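Castlow Extending Table: Set-up and Hosting Guide

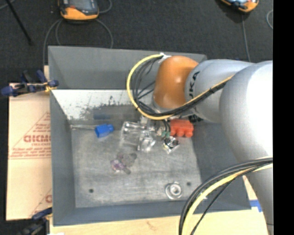
Issue 2, page 40

May 2021
By the Mirerano Home customer guides team

Section 4: Opening the table and laying it for guests

This section covers opening the Castlow from its everyday size to its full length, fitting the extra leaf, and laying the table for a sit-down meal or a buffet. Assembly of the legs and rails is in Section 2. If the legs have been taken off for a house move, go back to Section 2 and refit them before you try to open the table.

Closed, the table top is 149 cm long. With the leaf fitted it is 248 cm long. Measure the room before you start and allow enough space for chairs to be pulled out on both long sides.

4.1 Before you start

1. Clear the table top completely, including any cloth or runner.
2. Move the chairs away from both ends.
3. Check the floor under the legs. On carpet, lift each end slightly as you open the table so that the feet do not drag.
4. Fetch the leaf from its storage bag. Lay it flat on a bed or a folded blanket, finished side up, until you need it.

CAUTION: The leaf is heavy and awkward to carry through doorways. Two adults should carry it.

4.2 Opening the table

1. Reach under the middle of the top and find the two catches, one on each long side.
2. Turn both catches outwards until they stop.
3. With one person at each end, take hold of the top with both hands and pull steadily. Both halves should move together.
4. Keep pulling until the runners reach their stops. You will feel a firm resistance.
5. If one half moves and the other does not, push the table closed, check that both catches are fully open, and try again.

CAUTION: Keep fingers, tablecloths and children away from the gap while the top is moving.

Note: A new table can be stiff for the first few openings. Do not use cooking oil or spray polish on the runners. A little candle wax rubbed along the wooden edge is enough.

4.3 Fitting the leaf

1. Lift the leaf over the gap, keeping it level.
2. Lower it onto the runners with the pegs facing the fixed end. The fixed end has the maker's label underneath.
3. Slide the leaf towards the fixed end until the pegs are fully in their holes.
4. Push the other half of the top in to meet the leaf.
5. Turn both catches inwards to lock.
6. Press down gently on each join. There should be no rocking.

If the leaf sits slightly proud of the top, check for crumbs in the peg holes. A dry pastry brush clears them well. In a centrally heated room the leaf may also have shrunk or swelled a little if it has been kept somewhere cooler. Leave it in the same room as the table overnight and the surfaces should come level.

4.4 Protecting the surface

The top is finished with hard wax oil. It will stand up to ordinary use, but heat and standing water will mark it.

1. Lay the felt underlay first, soft side down. The Moroz underlay is cut to the full length of the table and can be folded back at one end for everyday use.
2. Put the cloth over the underlay. An overhang of 40 cm on each side looks right for a formal meal and still clears most people's laps. For a buffet you may want it longer at the front.
3. Smooth the cloth from the middle outwards.
4. Use trivets under anything straight from the oven or hob, even with the underlay in place.

Note: Iron the cloth before it goes on the table. Never iron it in position.

CAUTION: Candles must stand in holders with a solid base. Keep them clear of napkins, dried flowers and low-hanging lights, and put them out before leaving the room.

4.5 Laying for a sit-down meal

1. Set the chairs first, with the same gap between each. Avoid putting anyone over a join if you can, as the legs of the underframe are close to that point.
2. Put a dinner plate in front of each chair, with the rim a thumb's width in from the table edge.
3. Lay knives and spoons to the right and forks to the left, in the order they will be used, working inwards.
4. Stand the water glass above the knife and the wine glass to its right.
5. Fold napkins simply and place them on the plate or to the left of the forks.
6. Add side plates last. If space is tight, leave them out and pass the bread in a basket.

Centrepieces should be low enough for people to see each other across the table. Several small jars of flowers are easier to shift than one large vase when the serving dishes come out. For the same reason, leave a clear strip down the middle if you plan to serve family style.

4.6 Laying for a buffet

1. Push the table against a wall only if guests will serve themselves from one side. Otherwise leave room to walk all the way round.
2. Stack the plates at the end nearest the door.
3. Put cold dishes next, then hot dishes, then sauces and dressings beside the food they go with.
4. Finish with cutlery rolled in napkins, so that guests do not have to hold it while they serve.
5. Keep drinks on a separate surface. The Proradcombe side trolley is the same height as the table and can stand at either end.

CAUTION: Do not sit or lean on the extended top, and do not stand on it to reach lights or decorations.

4.7 After the meal

1. Clear everything from the table, including the cloth and underlay.
2. Wipe the top with a damp cloth, then dry it straight away. Pay attention to the joins.
3. Turn both catches outwards, pull the free end away and lift out the leaf.
4. Brush out the peg holes and runners.
5. Push both halves together and turn the catches inwards.
6. Return the leaf to its bag and store it flat, in a dry place away from radiators.

Hang the underlay up to air if anything has been spilt on it. A damp underlay left folded on the table can leave a cloudy patch in the finish. Light patches usually fade after a few days uncovered. If they do not, see Section 6 for re-oiling.

Note: If the table is kept open all summer, take the leaf out in September and clean the joins before the heating goes on.

Section 5, Chairs and seat pads, begins on the next page.

Mirerano Home | Contact customer guides | © Mirerano Home 2021 | Back to top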